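Progress report to the Ishida Fund, April
Project: Bedroom Sorting and Reuse, Skavosthorpe
Prepared by: Renji Yokoyama

1. Work done in this period

We have continued with the bedrooms on the upper floor of the residence. From the start of the grant we sorted 448 items, and 107 of them belong to this period. The number is lower than I planned in the last report. The small things take more time than the furniture, and for this I must ask your understanding.

In each room we now use the bed as the sorting place. Before, we worked on the floor, and it was hard for the older helpers. A clear plastic bin stands on the bedspread, and the textiles stay beside it until they are folded. We chose clear bins on the advice of Tullio Tedesco, and I agree with him that it is easier to check what is inside without a label.

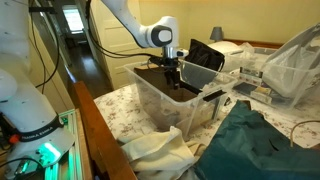
2. Textiles

Towels and sheets are still the largest group. We have 149 pieces folded and put on the shelf, and 35 are waiting for the laundry. Bags made of fabric were first counted as textiles, but from this month they go together with the storage items. Please note this when you compare with the earlier table.

3. Costs

The bins were bought from Takico and the price was as in the budget. The laundry cost is higher than expected. I would like to move a small amount from transport to laundry, if the fund allows it.

4. Next period

We will finish the two rooms at the end of the corridor and begin with the linen closet. The shelf list will be sent in May.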